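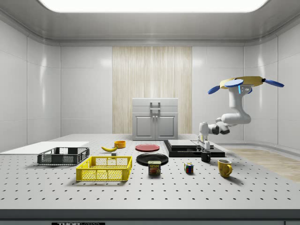
Re: Warp stripes for long curtains, and the weights problem

List: Fetlow Handweavers, general discussion
Date: 2020-07-19

I wove a set of curtains in the Kekusach cotton last year, so I can answer most of this. I've left the original questions in and put my answers under them. My notes from the project are patchy in places, mostly on the finishing.

> Hello all. I am planning curtains for a north window and would like
> advice before I buy yarn. I have a four-shaft floor loom and have
> mostly woven towels and scarves. The window is tall, so the panels
> will be much longer than anything I have made. I was thinking of
> plain weave in the Kekusach unmercerized cotton, natural, with
> stripes in the warp.
>
> My questions are these. Is plain weave going to be too stiff or too
> limp? How much longer than the finished length should I make the
> warp? And how do I stop the edges from going slack partway through?
> That happened on my last long scarf and I had to hang things off the
> back beam.

Plain weave or something else

Plain weave is fine. I tried a sample in a broken twill first and it hung better, but light came through unevenly where the floats sat, and in a north window you see that all day. Plain weave at a slightly open sett gave me a cloth that folds without looking like canvas. If you go too open it will sag between the rings, and it will also catch on fingernails and cats.

The Kekusach cotton comes in two finishes and the labels look nearly the same. You want the one with the matte label. The other has been singed and is smoother, and my sample in that one came off the loom looking good and then went flat and slippery after washing. Broder carries both and will send a yarn card if you ask. The card is worth waiting for. The natural on their website looks gray on my monitor and is closer to oatmeal in the hand.

My panels were 360 ends each and finished 17 inches wide. That is narrow for a curtain, and I sewed them together in pairs with the seam falling in a stripe. On a wider loom you could skip the seam, but I don't mind it. A narrow panel is much easier to beat evenly, and if you ruin one you have lost less yarn.

How long to make the warp

Take the finished drop, then add the hems, the take-up, the shrinkage and the loom waste. Do them in that order and write each one down. I have twice forgotten the top hem. If you use rings, the top hem should be deep enough to hold a strip of heading tape, and if you use a rod pocket it has to be deeper still.

Take-up in plain weave with this yarn was more than I expected from towels. I think this was because I had the tension lower than usual. Weave a proper sample on the same loom, at the tension you'll really use, and measure it on the loom, off the loom and after washing. Then hang it up with clothespins along the bottom for a few days and measure again. Cotton this soft grows when it hangs. Mine grew enough that the first panel brushed the windowsill and had to be rehemmed.
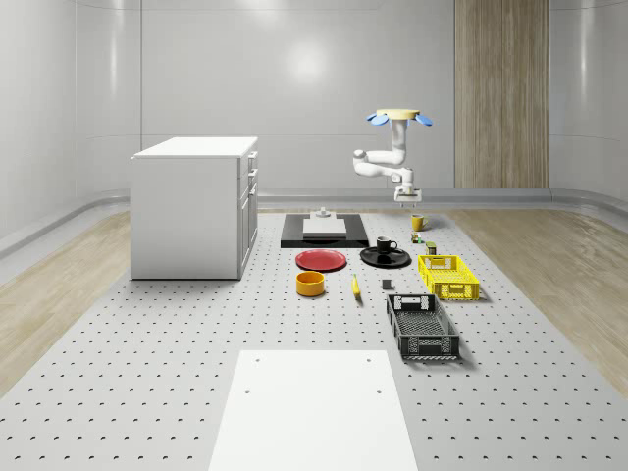

If you plan to weave all the panels on one warp, remember that loom waste only has to be paid for once, but the warp gets thick on the back beam and any unevenness in the winding shows up toward the end. I split mine into two warps. The second was better than the first in every way, mostly because I had bought a roll of heavy paper by then and had stopped using newspaper between the layers. Newspaper tears at the edges, and once it tears the outer threads slide down into the gap. They travel a shorter path than the rest and you get exactly the slack edges you describe, though it may take several turns of the beam before you notice.

Use paper that is wider than the warp on both sides, or use sticks. Old blinds work if the slats are flat. Corrugated cardboard is too soft and will crush under tension.

> I should say that I wind on alone and have never had a helper. I put
> the chain over the breast beam and pull, then comb it with my
> fingers, which I now suspect is a mistake.

Combing with your fingers is the mistake, yes. It moves slack from one place to another and makes some threads longer than others. Shake the chain and give it a tug instead, and let the tangles fall out by themselves. If they won't, go back to the cross and look for the cause there.

For winding alone I use a trapeze made from a closet rod clamped to the uprights at the front of the loom. The warp goes up over the rod and hangs down on the other side with a weight on each bundle. I divide the warp into four bundles and hang a water jug on each. Fill the jugs to the same line. When they reach the rod, stop, let the weights down, retie and carry on. It is slow and it works every time. Put a towel on the floor under the jugs.

The commercial version is the Mösli trapeze, and it fits most looms with a castle of ordinary height. I borrowed one through the guild. It is well made and I gave it back, as the closet rod does the same job for me. If your ceiling is low the Mösli may be the better choice, as it can be set lower and tipped forward. 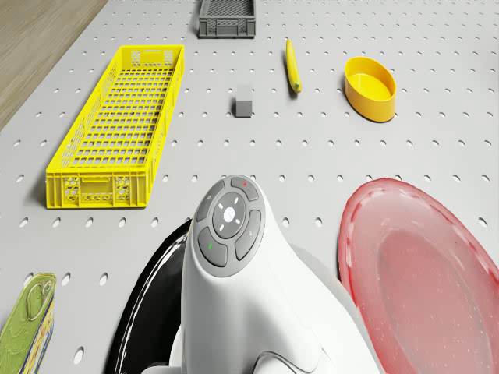

Slack edges once you are weaving

Even with a good wind you may get slack at the edges on a long warp, and stripes can make it worse if the colors come from different dye lots or different yarns. A dyed thread and a natural thread from the same maker don't always stretch the same. In my case the darker stripes stayed tight and the natural ones crept. I was almost through the third panel when I saw it, and by then there was a slight pucker along one stripe. Most of it washed out.

Things that helped:

Dowels under the slack section at the back beam. Slide one in, check the tension with the flat of your hand, and add another if it needs it. Take them out before you advance the warp and put them back after.

Separate weights for the selvedge threads. I wound the outer threads on each side as their own small chain and hung them over the back beam with a film can of washers. It was annoying to set up and I wouldn't leave it out.

Advancing a little at a time. With a long warp it is tempting to weave right up to the reed. Your beat changes as the fell gets closer, and in a curtain with the light behind it you'll see a band at every advance.

A temple. I don't use one for towels. I did use one here, and moved it often.

Do not try to fix a slack stripe by cranking up the tension on the whole warp. That just moves the trouble to the threads that were fine.

> About the stripes. I have drawn them as an even repeat, wide and
> narrow, but on paper it looks like a mattress. I want something quiet
> that still reads as stripes from across the room. Do people chart
> these, or just wind them?

Planning the stripes
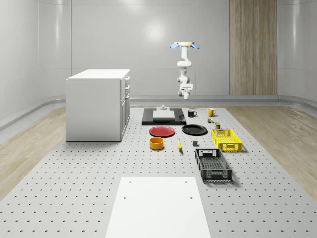

An even repeat is hard to keep quiet at curtain length, and using close shades with uneven spacing does more good than making the stripes narrower. The tall wood panel on the right of the back wall is the sort of thing I mean: the grain is light brown and striped, it runs from the top down to the floor line, and the plain glossy wall to its left gives the eye a rest. I'd treat a curtain the same way, with the striping gathered to one side and a plain stretch of natural beside it.

To chart it, I use a strip of card the width of the panel in the reed and wrap yarn around it, the same way you would for a color sample but full width. Wrap, look at it from the other end of the hallway, unwrap part, change it. Then count the threads in each stripe off the card and write them down before you touch the warping board. I don't wind stripes by eye any more. It goes well for one panel and then you have to match it.

Keep the palest color and the one next to it very close. On a yarn card they should look like a waste of money. Once they are crossed by the weft they move apart or together depending on the weft color, and I can't predict which, so weave that into your sample too. I used the natural as weft throughout. A weft one step darker made the stripes sink back, and that may be what you're after in a north room.

Carry the color you aren't using up the side of the warping board if the stripes are narrow, and cut and knot at the end pegs if they are wide. Tie the knots at the peg only. A knot in the middle of a long warp will find its way to the front of the middle panel.

Washing and hems

I hemmed by hand after washing, with the bottom left pinned for a couple of weeks while the cloth stretched. Wash the panels together in the same load. Dry them flat or over two lines, press while damp, and don't pull them lengthwise with the iron. If you want weights in the bottom hem, drapery chain is better than the round ones, as those print through this cotton.

I can mail a piece of the matte-label sample and the twill sample to anyone who wants to feel them before ordering. Write to me off list with an address. If someone has tried this yarn with a linen weft I'd be interested in how it hung, and whether it faded evenly. My next set will be for the kitchen and I'll be warping in September.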